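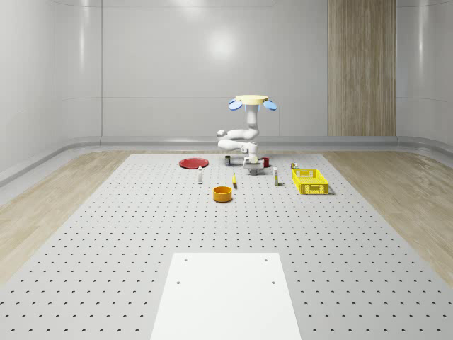

The practice room, all set up: red plate, yellow basket, and the arm we've been arguing with since March.

So, robotics club! I promised a few of you I'd write about it properly, and then finals happened and then I got a cold, and now we're most of the way through the season and I have to cram it all into one post. Sorry in advance for the length.

Quick catch-up for anyone new. I joined the Keretti robotics club at school because a girl in my stats class was going and I wanted a ride home. I had never programmed anything that moved. The club enters the Hernico student challenge every year, and the first round is done completely in simulation, so nobody has to own a robot arm to get in. You get the arm, a room and a table full of household stuff, and you write the code that picks things up and puts them in the basket. If you do well enough, round two is on real hardware. We've never made it to round two. We talk about it constantly.

Our simulator is called Vondato and I have a love-hate thing going with it. It runs on the two good computers in the lab, and on my laptop if I close every other program and leave the charger in. The room looks so clean in there! Glossy walls, little wood panel at the back. I spent my whole first meeting flying the camera around when I should have been reading the manual.

The way we work is that everybody owns one piece. Rūta Grigaitė has the part that finds the objects. Shabani Khaemba does motion, so how the arm gets from one spot to another without knocking over half the table. I got grasping, meaning where to put the fingers and when to close them. I thought that sounded like the easy one, ha.

We started with 33 practice runs, watched one after another with a notebook, and I wrote down what went wrong in each. Most of my notes say "bottle." The skinny white bottles are terrible. If the fingers come down even a tiny bit off center, over they go, and then they roll, and then Shabani's code doesn't know about the rolling and goes looking for a bottle where there's only table. I had a dream about this.

What helped most was boring. We added a stop before every grab where the arm pulls up high and waits, and Rūta's code takes a fresh look at the table, and only after that do we pick the next target. It costs us a couple of seconds each time. I was against it (I wanted us to be fast!) and I lost that vote, and I was wrong. 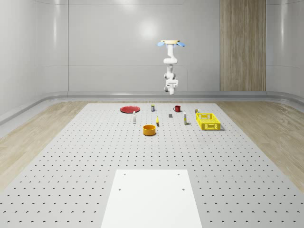 Hamisi Chege told us at the next meeting that we were still being greedy, and that a slow run with everything in the basket would beat a quick one with a bottle on the floor every single time. He said to turn the speed down until it got embarrassing and then leave it there for a week.

We did, and it was painful to watch. I ate an entire bag of pretzels during one run. But the notes got shorter, and by the end of that week I had whole pages where nothing fell over, which had never happened to me before. Then we turned the speed back up a little at a time and wrote down where things started going bad. I now have strong feelings about writing down one number before you change another one. My lab partner in chemistry is so tired of hearing it.

After that we left a batch going overnight, which is my favorite thing about simulation. You go home, you eat dinner, you sleep, and the little arm keeps practicing. We'd asked for 2,000 runs. When I came in at 7:30 the next morning it had stopped at 793 with a message about disk space. I'd been saving the full video of every run. Every one. Shabani was very nice about it and also has not let it go.

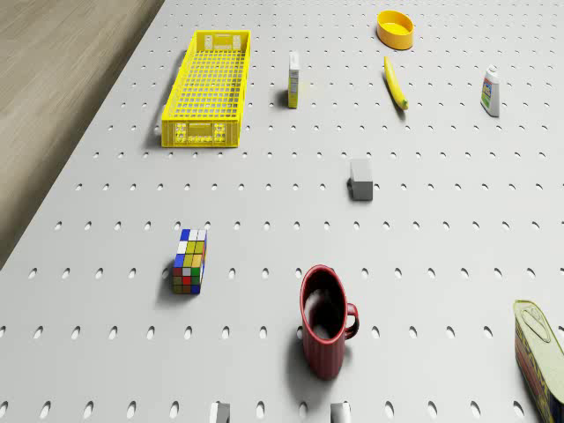 My job lives and dies in the wrist view. I used to plan all my grasps from the big room view because it's prettier and I could see everything at once, and I kept wondering why my mug attempts were such a mess. From the wrist you're looking down over the fingertips, and things switch sides on you. The mug's handle sticks out to the right in this one, while from across the room it's on the left, and I had written "stay left of the handle" in my code without saying whose left. Two evenings, gone. Now everything I write is in table coordinates and I put a sticky note on the monitor that says WHOSE LEFT. The other good thing about the wrist view is that you can see the gap between the fingers next to the thing you're going for, so I can tell much sooner if a plan is silly. The can lying on its side at the edge there is next on my list. Nassoro Masanja thinks we should go for the narrow side and I think we should skip it until last, and we're going to try both.

Other news: we moved our meetings to the Mutiso building, so we finally have a whiteboard that erases. We also have new members, almost all of them freshmen, and they are scary good. One of them fixed my disk space problem in the time it took me to explain it.

Submission for the first round is coming up soon and then we wait. I'm trying not to think about round two, so of course I've already looked up the bus.

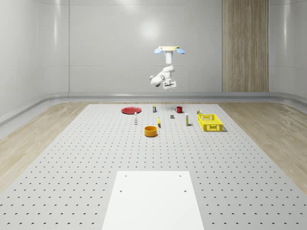

Do you need to know how to code before you join?
Most of us didn't. I learned Python from Godfrey Massawe's beginner sessions, half an hour before the regular meeting, and I was changing small things in the real code after about a month. Come early, bring a laptop if you have one, and share a screen with somebody if you don't.

Next post will probably be about the can. Or the bottles, again.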